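Notes from the laundry task on the Arnance collection, for anyone setting up something similar. Thread.

We record teleoperated demos of moving clothes between a front loader and a basket. Current total is 2510 episodes, of which 814 are full unloads. The rest are subtasks: open door, grasp garment, place in basket, close door.

Subtasks came in after the first month. With full unloads only, the policy saw the door once per episode and the middle of the drum many times. Door error dominated everything downstream.

An episode starts when the operator presses the pedal and ends when the operator presses it again. We trim idle time at the head to 10 frames. At the tail we trim nothing. The policy needs examples of being finished.

Wrist view carries most of the signal once the gripper is near the opening. The overhead view loses the garment as soon as it's inside the drum, and the door blocks a good part of what's left.
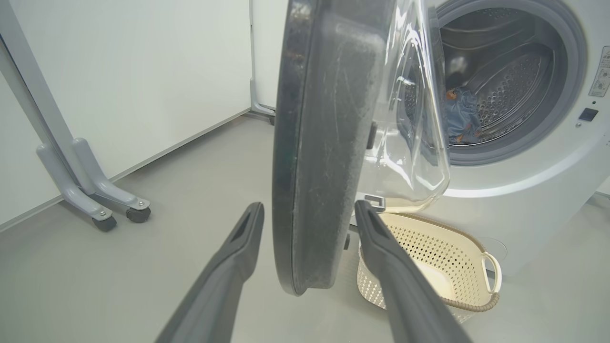

Wrist camera, Arnance laundry set. Door open, one blue garment in the drum, basket on the floor.

Two things to check in a view like this before you label anything. First, both fingertips should be visible. If a remount pushes one of them out of view, the episodes from before and after the remount don't mix well.

Second, the porthole glass. It's clear and domed and it picks up the room lights. Depth on it is junk. We mask depth over the glass and keep the RGB. Masking both made door closing worse in our runs.

The door seen nearly edge-on is the hard case. From the side it's a thick dark shape with very little to tell the model how far open it is. We added 243 door episodes with the start angle varied on purpose, and most of the gain on the close subtask came from those.

On start states: operators are bad at random. Left alone they put the basket in the same spot and drop the garment at the front of the drum. We now generate a reset card per episode with basket position, basket rotation, garment ID and drum depth (front, middle, back).

The cards slow resets down. Throughput fell and held-out success went up. I would make that trade again.

Single-garment episodes are still the majority. Multi-garment is where the labels get ugly. If two items come out in one grasp, is that one success or a failed single pick? We log it as its own outcome and decide at training time.

Keep your failures. A dropped sleeve followed by a regrasp is worth more to us than another clean pick. We tag the regrasp start so it can be upsampled. Collisions with the gasket get a separate tag and stay out of training.

Tooling, for those who asked: recording is Prevon, our internal logger. Review and tagging happen in Bastos. Both are thin wrappers over ordinary file formats and neither is interesting.

One Bastos feature I'd copy: the reviewer can't see the operator's success flag until they've entered their own. Disagreements go to a second reviewer. Most of them concern garments hanging over the basket rim. The written rule is now that any fabric touching the floor is a failure.

Still open: transfer to other machines. The Mundodard set has a top loader and the drum policy does nothing useful there. Front loader to front loader with a different door hinge side is next on the list, planned for December.

Not releasing the data yet. The episode schema and the reset card generator will go up first.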